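Unit 4: Who pays for the news, and does it show?

Welcome back, everybody. Last time we got a bit carried away with wire services (my fault, I do love them), so we never reached ownership. Please have the Ramanauskas chapter with you, and read at least the part on Medina before we start, even if you only manage it over breakfast.

The question for this unit is a simple one to ask and a slow one to answer. When two papers cover the same border dispute and come out with different stories, how much of that is the owner, how much is the reporter, and how much is just the hour the copy had to be in? Kadri Ramanauskas compared 116 front pages from the Menano crisis and found that the biggest gaps were in who got quoted. Government voices came first nearly everywhere. People living near the border mostly turned up near the bottom, if the page had room for them.

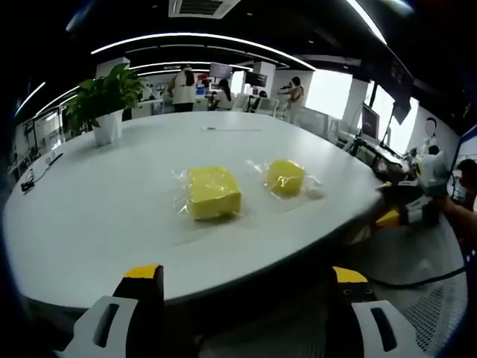 Two yellow sponges in clear plastic on a white oval table.

Margareta Ene takes a harder line, and I think you'll enjoy arguing with her! For her, a paper that depends on one ministry for its advertising has already picked its side, whatever the editor believes. Benjamín Quezada answers that readers are sharper than she allows, and that plenty of them buy a paper knowing full well whose it is. Keep both in mind, because they come back in Unit 6.

For the short paper: choose one foreign story, find it in two outlets with different owners, and write 700 words on the sources each one quotes. Trinity Pruitt has the sign-up sheet for topics. Drafts are due in December, and late ones lose 30 points.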